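Yogurt never sets past "drinkable" - what am I missing?
Home Cooking > Fermenting and Culturing

skorholm_kitchen
January 26, 2021
Fourth batch in a row that stayed thin. Whole milk, heated to 180 F on the stove, cooled to 112, two tablespoons of plain store yogurt per quart stirred in, jars into the oven with the light on for eight hours. The flavor is fine, mildly sour. Texture is closer to kefir. Thermometer checked in ice water and it reads 32. Suggestions welcome before I buy a dedicated yogurt maker.

Dehua Wan
Two questions. How long do you hold the milk at 180, and what is the oven temperature at hour four?
Hitting 180 and taking the pot straight off the heat only denatures part of the whey protein. Hold it there for 10 minutes at least. I do 16.

skorholm_kitchen
No hold at all. I pull it as soon as it reads 180. I haven't measured the oven during the batch, only at the start, when it was 104.

mkincaid
The hold helps but I doubt it's the whole story. An oven light gives a different result in every oven. Mine climbs to 118 by morning with the door shut, which is hot enough to stress the culture. My sister's never gets above 90. Put a probe in a jar of water and log it overnight before changing anything else. 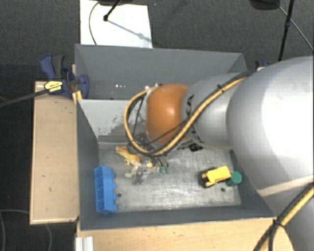
Also, stop stirring or tilting the jars to check. Once the gel starts to form, any movement breaks it and you get whey on top and a loose body underneath. Put them in, close the door, leave them for the full eight hours.

Tianyou Gu
Disagree on the hold being minor. I ran the same milk side by side, half with no hold and half with a long one, same starter and same cooler of warm water. The held jar stood up on a spoon. The other one poured. Incubation was identical.

mkincaid
One pair of jars is one pair of jars. What was the starter?

Tianyou Gu
Plain full-fat from a tub opened that day. I have repeated it since, same outcome.

Begoñe S.
Nobody has asked about the starter's age. If the tub has been open two weeks, there may not be much alive in it. I freeze fresh starter in an ice cube tray and thaw one cube per quart. Since June I have had one failure, and that was a cube I dropped into milk at 130.
I'd also check the milk carton. Ultra-pasteurized sets softer for me, though others here get on fine with it.

Dehua Wan
Ultra-pasteurized has already had a severe heat treatment, so a long hold adds less. Agree it gives a softer set.

skorholm_kitchen
Carton says ultra-pasteurized. Starter tub was opened nine days ago. So that is three variables plus the oven.
Plan for the next batch: regular pasteurized milk, a 10 minute hold, new tub, probe in a water jar. I know that changes everything at once. I want yogurt first and will work backwards later.

mkincaid
Fine by me, but then you won't know which one it was.

Begoñe S.
Stir in some dry milk powder if you want insurance. A third of a cup per quart, whisked in cold before heating.

Tianyou Gu
I'd leave the powder out. It gives a chalky finish and hides the problem. Strain it through cloth if it's still thin.

skorholm_kitchen
Skipping the powder this round. Probe reads 101 after two hours in the oven, empty except for the water jar. Will post the overnight log.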